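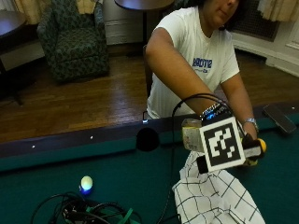 Cilten Arsenault

Our project was about clearing a pool table at Tratatholm before it is covered. Balls, a cloth and small items get left on the felt.

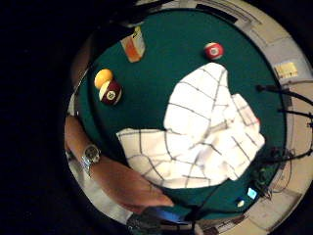

Folding comes before sorting in our method. A cloth left in a heap hides things, and the creases make it hard to find a corner. The checked one was easier to square up by eye, as its dark lines can be matched at the edges. Balls are collected next. 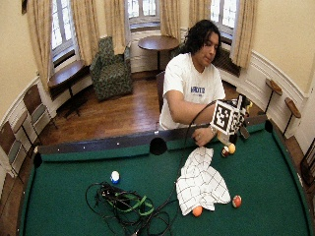
3. Results

We did 100 trials with each of 2 cloths, 200 in all. Balls tucked under a fold took longest.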